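Search this manual
Search
Enter a keyword or section number

Section 4. Setting Up a Building and Its Suites

Ponora needs one building record before you can enter suites, tenants or leases. Have the rent roll and the measured floor plans at hand.

4.1 Create the building record

1. Sign in and open Portfolio > Buildings.
2. Select Add Building.
3. Type the building name as it should print on invoices, for example Sivbridge Center.
4. Enter the street address and the parcel number.
5. Under Measurement, choose Usable or Rentable. The choice applies to every suite in the building.
6. Select Save. The building appears in the list with the status Draft.

CAUTION: The measurement setting locks when the first lease is posted. To change it later you must void every lease in the building and post them again.

4.2 Add suites

1. Open the building and select the Suites tab.
2. Select Add Suite.
3. Enter the suite number. Letters are allowed, spaces are not. Suite 300 and Suite 300A are stored as separate suites.
4. Enter the floor and the area in square feet.
5. Choose a use type: Office, Lab, Retail, Storage or Common.
6. Repeat for each suite, then select Check Areas.

Check Areas compares the suite total with the floor total. If the difference is larger than the tolerance, the floor is marked in red. The default tolerance is 40 square feet per floor and can be changed under Settings > Areas.

Note: Use type Lab opens an extra tab for power, drainage and floor load. Leave these fields blank if the landlord has not supplied figures. A zero is treated as a real value and prints on the availability sheet.

4.3 Add suite photos

1. On the suite record, select Media > Upload.
2. Choose up to 20 files. JPG and PNG are accepted.
3. Type a caption for each file.
4. Tick Show on Listing for the files that brokers may see.

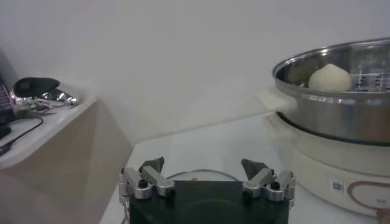
Fig. 4-3. Gripper above a white tabletop.

Captions are limited to one line. Longer text is saved but does not print. To change the order, drag the files in the Media tab and select Save Order.

4.4 Import suites from a file

For large buildings, use the import sheet instead of 4.2.

1. Go to Portfolio > Import and download the blank sheet.
2. Fill in one row per suite. Do not rename the column headings.
3. Save as CSV and upload.
4. Review the preview. Rows with errors are listed first.
5. Select Accept.

Error 282 means that a suite number appears twice on the same floor. Correct the sheet and upload it again. Rows already accepted are skipped.

Note: Files exported from Javell use a different column for floor. Select Javell Layout on the upload page before choosing the file.

4.5 Activate the building

1. Return to the building record.
2. Confirm that no floor is marked in red.
3. Change the status from Draft to Active.

Active buildings are included in the next nightly run, which starts at 2:00 a.m. Vacant suites reach the availability sheet after that run. To enter tenants and lease terms, go to Section 5.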